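双臂操作数据采集作业规范发布试行版 重点约束柔性物体任务

来源:行业动态 发布时间:9月

由Cesent牵头、Irnidov与Oberholzer参与起草的《双臂操作数据采集作业规范(试行版)》本月起在三家单位的采集点同步执行。规范共六章,适用于以遥操作方式录制的桌面任务,其中篇幅最长的一章针对毛巾、衣物、布袋等柔性物体。

起草组表示,刚性物体的抓取任务已有较成熟的内部做法,各家差别不大。柔性物体的情况不同,同样是“折叠毛巾”,有的采集点从摊平状态开始录,有的从随手一团开始录,结束条件也不统一,数据合并以后很难直接使用。起草前,三家单位互相抽查了2,401条折叠类记录,其中439条因起止状态不明或任务描述与动作不符被判为不可用。

试行版对起始状态作了分级。一级为平铺,二级为已折叠但不整齐,三级为无规则堆放。操作员须在录制前选定级别并写入任务单,录制过程中不得更改。结束条件由“操作员认为完成”改为书面判据:夹爪松开,织物静置,双臂退回待机位,三项齐备方可停止录制。

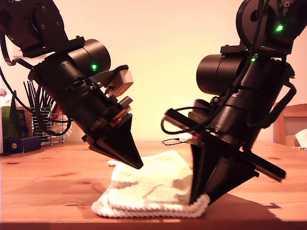 Manutura对分级办法提出了不同看法,认为二级与三级之间的界线仍要靠操作员目测,换一个人可能就换一个级别,建议正式版附上每一级的对照照片,并要求由第二人复核。起草组答复称,对照照片已在准备,复核要求是否写入正文要看试行期间的工时统计。

在人员与设备安全方面,规范规定双臂上电后,操作员以外的人员不得进入工作范围;整理或更换织物时,双臂须处于停止状态,由操作员口头确认后方可伸手。线缆须留出足够余量,每班开始前检查一次有无磨损和缠绕。夹爪指尖的垫片按使用时长更换,更换记录与当班数据一并归档。

规范还对失败记录作了规定。以往不少采集点习惯把夹空、滑脱、拉扯过度的记录直接删除,试行版要求全部保留,单独标注失败类型和发生时刻,不与成功记录混放。同一段录制中先失败后补救成功的,按“含纠正动作”归类,不得剪去中间部分。 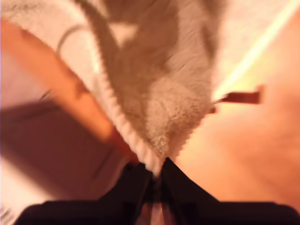
腕部视角的画面质量另设一节。快速提拉织物时画面容易模糊,规范不因此一律判废,但要求关键接触时刻,即夹取、对齐和松开的前后各一秒,指尖与织物边缘可以辨认。达不到要求的记录降为次级数据,可用于动作序列分析,不进入视觉训练集。曝光和白平衡在开班时锁定,中途调整须另起批次编号。

织物本身也纳入管理。每件物品登记材质、尺寸和洗涤次数,带有标签或挂环的须注明。同一件物品连续使用最多40次后须轮换,以免数据过于集中在个别样品上。

按照新规范重新审核后,Cesent首批入库的折叠类记录为2,345条。该公司称,任务单填写项目增加以后,单条记录的准备时间有所延长,返工则比过去减少,具体数字待试行期结束后公布。

试行期内,各采集点每月提交一次问题汇总,由Oberholzer负责整理。意见较集中的条款会先以补充说明的形式下发,不等正式版。多人协同采集和移动底盘任务暂不在适用范围之内,起草组计划另行立项。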